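Clilosex Motion 3: bimanual planning for soft goods, reviewed

Version tested: 3.15, Linux build
Published 21/03/2024

Motion 3 is a planning and control package for two-arm manipulators. It takes joint limits, a collision model and a task graph, and returns synchronized trajectories for both arms. Clilosex sells it by the seat, with the perception module as a separate license. I have used it since December on bedding and cushion tasks, on a two-arm cell that previously ran Verstraete's planner.

Installation

The installer pulls its own middleware bridge and refuses to run if it finds an older one on the path. Remove the old bridge first. The error message names the wrong package. After that the setup went without trouble, and the arm description files I already had were accepted unchanged apart from the gripper frames, which Motion 3 wants defined at the fingertip and Verstraete wants at the flange. Plan on an afternoon for this if your left and right end effectors differ.

Planner

The default planner is sampling-based with a trajectory optimizer behind it. On reach-to-pregrasp queries with both arms active, the median planning time on my workstation was 70 ms. The worst case I logged was 640 ms, with one arm folded against its elbow limit at the start. Verstraete is faster on single-arm queries and much slower once the arms share a workspace, so which one is quicker depends on your job.

Deformable objects are handled by a feature called soft margin. You mark a collision body as compressible and give it a depth, and the planner will accept paths that press into it up to that depth. It is a crude model with no force term, but it removes most of the false rejections I used to get near a mattress. The depth is one number per body. A mattress with a firm edge and a soft middle has to be split into two bodies by hand.

Cable handling is the weak part. Motion 3 can attach a swept tube to a link to stand in for an external cable, but the tube is rigid between its anchor points. With the tube too thin, plans pass that should not. With it too thick, the planner rejects half the workspace. I ended up setting a limit on wrist rotation and leaving the tube off.

Perception module

The pillow detector returns an oriented box and a confidence value. It works well on plain fabric against a contrasting background. Gray on white is easy. Large printed patterns are harder: the segmentation tends to break along the print, and a patterned cushion next to the target may be returned as several objects. Raising the merge threshold fixes the cushion and then glues the target to it. Clilosex supplies a retraining script, which ran as documented, but it has no option to freeze the backbone and so takes longer than it should.

Motion blur costs more than lighting does. The module has a blur gate that drops frames under a sharpness score, and it is off by default. Turn it on. With the gate active, the box orientation stopped jumping during head motion, at the price of a lower update rate. The planner tolerates this if you raise the stale-data timeout to match. 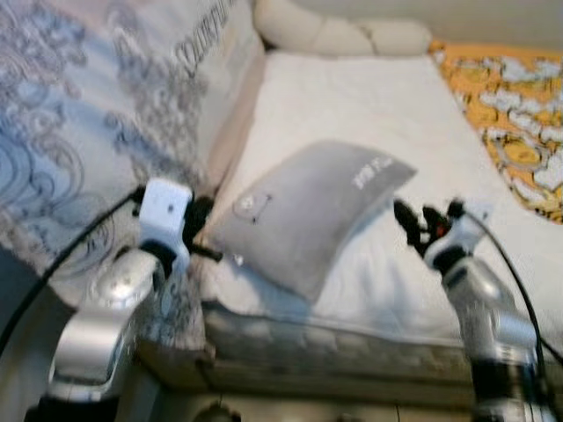
Both grippers angled in toward the gray pillow. The head view is blurred.

Control

The controller holds a shared object frame once both grasps are declared closed. Relative position error between the fingertips is reported live and can be used as a stop condition. The stop is clean. Recovery after a stop is less so, as the task graph restarts from the last named node and will repeat the approach even when the arms are already in place. The workaround is to add more nodes, which makes the graph file long and dull to maintain.

Tooling

The trajectory viewer is good. Both arms are plotted on one time axis, limits are drawn in, and you can scrub back to any rejected sample and see which pair of bodies collided. Didham's free viewer reads the same logs but does not show rejected samples. Log export to the Skokenus format is listed as supported. It drops gripper state, and I have an open ticket on it.

Verdict

Recommended for two-arm cells working on soft items, with the blur gate on and the cable tube off. For single-arm work, stay with Verstraete. The perception license is hard to justify if you already have a segmentation model of your own, as the planner accepts boxes from any source over the bridge.

Rating: 3 out of 5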